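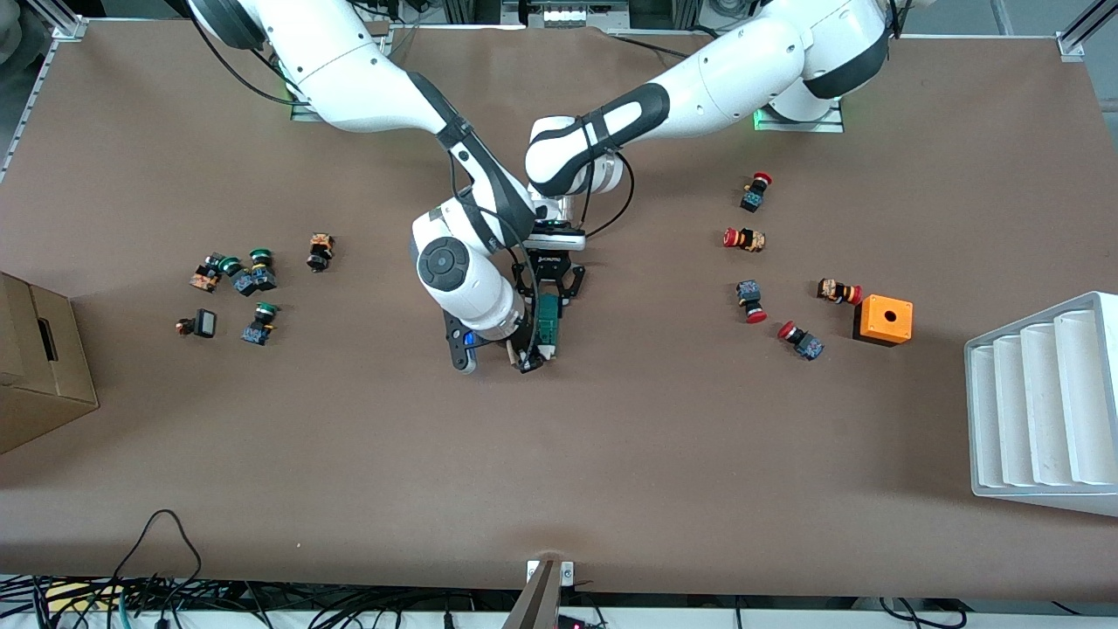 Both arms halt with fault 21 whenever the left forearm passes over the right, one reader wrote under the commissioning page, and clearing it from the pendant only makes it come back on the next move. The reader wanted to know whether the limit could be raised until the fault went away.

Do not raise the limit. Fault 21 on the Trodex controller is a separation fault between the two kinematic chains. It means the calculated distance between any link of one arm and any link of the other has dropped below the set minimum, or that the controller expects it to within the stopping distance. The procedure below covers recovery from the stop, then the usual cause.

The example cell sorts panel hardware: push buttons, contact blocks, emergency stop buttons and an enclosure, picked from a brown mat. The arms face the mat from the far edge and share the space over its center, with the left arm taking green parts. The emergency stop buttons on the mat are workpieces. They are not wired to anything. Make sure everyone who works at the cell knows where the real one is, and do not mount it within reach of the parts area, where it can be mistaken for stock.

Recovering from the stop

1. Press the cell emergency stop. A fault 21 stop leaves the drives powered and holding, so it does not make the cell safe to reach into.

2. Look at the crossing from both sides. Note which forearm is on top and which way the upper one has to go to get clear. Check the cable loops along the arms as well. The separation model covers links only, and a cable can catch on a wrist housing while the model reports free space.

3. Check the grippers. If one is holding a part, leave it closed. Opening it now drops the part onto the mat or onto the other arm, and the cycle log will still record it as held.

4. Release the emergency stop, reset the drives, and select manual mode at reduced speed. Keep the enabling switch in hand.

5. Jog the upper arm only, straight up in base coordinates. Do not use joint jog for the first move. Turning the shoulder or elbow swings the forearm sideways and may bring it down on the lower arm.

6. When the forearms are clear, move the upper arm back to its own side. Then send the lower arm home, followed by the upper arm. Put any held part down by hand command at the reject position.

7. Clear fault 21 and save the log before restarting. Restarting in automatic overwrites the joint positions recorded at the stop.

Finding the cause

Open the saved log in Clura and compare the reported separation with a measured one. Jog the arms to a crossed pose with a generous gap, press the emergency stop, and measure between the closest link surfaces. In the Ammann cell the controller reported 14 mm less than the gauge. The arms had never been as close as the fault claimed.

The error came from the base offset. The right arm had been taken off its plate for a cable change and bolted back with the old calibration still loaded. A small rotation at the base is hard to notice in short picks near the mount, but it grows with reach and is at its largest over the middle of the table.

To correct it, run the Adov two-point routine on each arm with the calibration pin fitted, using the same two dowel holes for both. Accept the result only if the residual is under 2 mm. If it is higher, check the base bolts and repeat.

Picks still stop after calibration

If the measured and reported distances agree and the fault remains, the arms really are too close. Change the program:

Assign the center of the mat to one arm at a time with a zone lock. Request the lock before the approach move and release it after the retreat move has finished. Releasing at the start of the retreat is a common mistake and gives the same fault at irregular intervals.

Add a wait of 900 ms after the lock is granted if the other arm carries a long part.

Run the program at reduced speed with the mat clear, then with parts. Leave the separation limit at the value in the cell's risk assessment. Any change to it means the assessment has to be done again.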